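Lastden tool library to open a second room as loans reach 1,642

The Lastden tool library is getting a second room in December, and if the last year is anything to go by, it won't stay quiet in there for long.

Members took out 1,642 loans over the past twelve months, up from 690 the year before. That's a huge jump for a place that began as one shelf of drills behind the counter of the old Suller hardware shop! The library now lends ladders, sanders, tile cutters, hedge trimmers and a much-loved apple press that was booked solid for the whole of the fall.

"People come in for a drill and go home with a plan to redo the porch," said Waltraud Baumgartner, who runs the library. "I love it. You see them again two weeks later with paint in their hair, asking what we've got for gutters."

The new room is next door, in what used to be the Skikier ski rental. It has a wide door onto the alley, so the bigger items (the cement mixer, the long ladders, the garden roller) can go straight out to a car or trailer. Until now they have come through the front, past the counter and around a very tight corner, and the door frame has the dents to prove it.

Moving the large items will free up the front room for hand tools, and that is where demand has grown fastest. Plenty of borrowers live in apartments and don't want to buy a full set of anything just to hang a shelf or fix a wobbly chair. The small kits go out on Friday-style weekend terms at any time of the week: three nights, then back on the counter by closing. A kit can be renewed once if no one else is waiting for it.

A membership costs $18 a year, and that price will stay the same when the new room opens. Late items are charged at $5, however late they are, which Baumgartner says works better than a daily fine. Under the old system people got embarrassed and kept things in the garage for months. Now they pay up, have a chat and usually borrow something else on the way out.

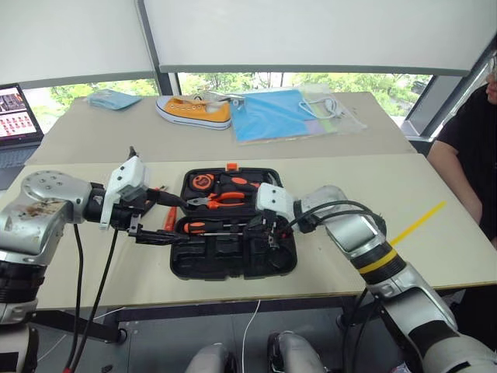

Repair evenings are coming back too

The other good news is that the repair evenings will return once the move is done. They were dropped in the spring when the workbench had to make way for storage, and people have been asking about them ever since. They'll start at 6 p.m. and run until 9, with coffee on and the big bench back in its old spot under the lights.

Anyone can bring in something broken, member or not. Lamps, toasters, zippers, bike brakes and kitchen chairs were the regulars last time, along with a cuckoo clock from the Sinaga side of town that took four evenings to get going and still runs a little fast. The owner brought cake.

There will be a beginners' hour at the start of each evening as well, covering the basics: how to find a stud in a wall, how to measure twice without getting two different answers, how to get a stripped screw out. It's free, and children can come along with an adult. Sharpening will be offered on the same nights, so dig out those kitchen knives and garden shears.

The library is also looking for a few things to fill the new shelves. Top of the list are a carpet cleaner, a wallpaper steamer and a pressure washer in working order. Clamps of any size are welcome, even rusty ones. Paint, solvents and gas-powered chainsaws can't be accepted.

Donations can be dropped off at the front counter any time it's open. For anything too heavy to carry, leave a note with an address and someone will come by with the van. Loans will carry on as normal during the move, except for the cement mixer, which is already booked through the end of the month.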